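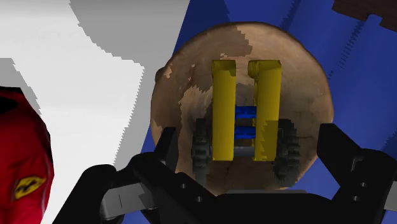 Is the Quiambao edition the complete text of the three books?
The Quiambao edition has every poem from the three earlier books, in the order the poet gave them, plus nine poems that were before only in magazines.

Salt Hours: Collected Poems
Octavio Marulanda
Clarel Editions, paperback, 109 poems

Octavio Marulanda began to publish late. His first book, Stelari, came out when he was already 60 years old and retired from teaching school. Two more books followed, Letters to the Harbor Office and The Second Kitchen. All three went out of print, and used copies became hard to find. This volume puts them together under one cover, edited by his former translator, M. Quiambao, who also wrote the introduction and the notes at the back.

The poems are mostly short. Many of them happen in one town, Jeltumthorpe, where the poet lived above a shop for repair of shoes and wrote in the early morning, before the street became loud. He writes about tides, rent, his mother's handwriting, the price of lemons. Readers who know only the long poem "Ferry Without Bell" from anthologies will maybe be surprised how funny the other ones are.

What is inside
Stelari (complete)
Letters to the Harbor Office (complete, with the prose section)
The Second Kitchen (complete, in the corrected text)
Nine uncollected poems
Introduction, notes, index of titles and first lines

About the text
The first printing of The Second Kitchen had several wrong line breaks, and in "Inventory for My Brother" one whole stanza was missing. The stanza is now back on page 66. Where the poet changed a poem between magazine and book, we print the book version and give the older one in the notes. His spelling of place names we left as it was, also where it is not the same from one poem to another.

From the introduction
"He did not like to explain a poem. If I asked him about a word, he read me the line again, slower, and then he asked if I wanted coffee. I learned to translate from the second reading."

Format and paper
Sewn paperback with flaps. The paper is cream and a little heavier than in our other poetry books, so that the print does not show through. Long lines are set without turning wherever the page allows it – for this we made the book wider than usual.

Ordering
Copies are sent from our office in January. Bookshops can order from us directly with the normal discount, and returns are accepted for 60 days if the copy is clean. For classes we can send a reading copy to the teacher; please write the name of the school and the course. A signed copy is not possible for this title.

Also from Clarel Editions
Letters to the Harbor Office, audio reading by the author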